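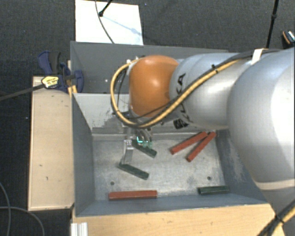

*Fig. 7 — Arm over the front bin. The yellow cable loops out to the side of the orange wrist.*

## 7. Cable dressing and bin check

This section applies to the Felach picking cell as installed at the Norkmont site. Carry it out after any gripper change, and whenever the cell has stood unused for 10 days or more.

**CAUTION:** Switch the controller to manual and lock the gate before you reach over the bins. The arm can move without warning in automatic.

### 7.1 Cables

1. Jog the arm to the service position over the front bin.
2. Follow the yellow and black cables from the base to the wrist. Look for flat spots, cuts and shiny patches where the sleeve has rubbed.
3. Check the strap and the ties along the arm. Replace any that slide when pulled by hand. Do not overtighten — the cables must still be able to twist a little inside the strap.
4. Turn the wrist slowly to each end of its travel. The loop beside it should open and close freely and must not touch the bin walls.
5. If the loop catches, loosen the nearest tie, feed a little cable back along the arm and repeat step 4.

**Note:** Keep the loop clear of the gripper fingers. A Koskela sleeve kit (part 147) may be fitted over worn sections, but it makes the bundle stiffer, so run step 4 again afterwards.

### 7.2 Bins

1. Check that the two metal bins sit square to each other and that neither rocks.
2. Tighten the clamp at the corner where they meet. Hand-tight is enough.
3. Place the red and green test blocks in the front bin. Lay them at mixed angles, with at least one close to the front wall.
4. Run the Urier test program at low speed with the enabling switch held. Release the switch at once if a finger heads for a wall.
5. Wipe the bin floor if picks are missed in the same spot more than twice. Scuffs and scratches can be left alone unless they have raised an edge.

If either bin has been moved, teach both bin positions again (section 2) before going back to automatic.

Sheet revised 7/11/18. Replaces the September issue.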